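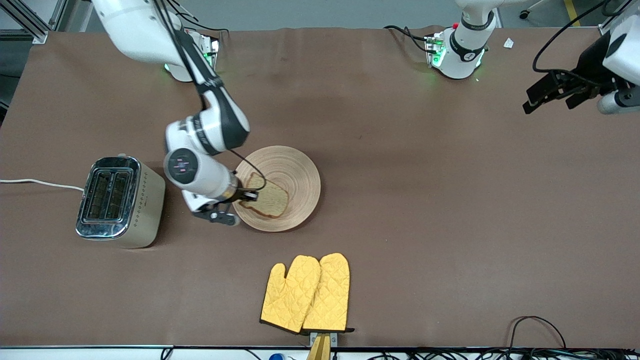

Toast on a round plate beside the two-slot toaster, with the yellow oven mitts to hand.

Breakfast skills course to open at Testenell in April

March 12, 2020

The Testenell Centre has confirmed that its course in simple breakfast preparation will begin in April. The course is intended for adults who are preparing to live on their own, or who are returning home after a long stay in hospital, and will be held in the ground-floor kitchen at Halliday House.

Each course consists of 5 morning sessions of 40 minutes. The first is given over to toast: setting out the table, using a toaster safely, moving the bread to a plate and clearing away afterwards. Later sessions deal with hot drinks, porridge and boiled eggs. Oven mitts and all tableware are provided, and participants are asked to bring an apron.

Anqi Hou, who leads the daily living programme, said: "Making breakfast is often the first task people wish to manage alone. The sessions allow them to practise it at their own pace, with staff close by."

More than 34 applications have been received to date. Places are allocated by the centre in order of application, and 2 places on each course are reserved for residents of Zendarside.

Application forms may be collected from the reception desk at Halliday House or requested by post. Applicants who require transport or an interpreter should state this on the form.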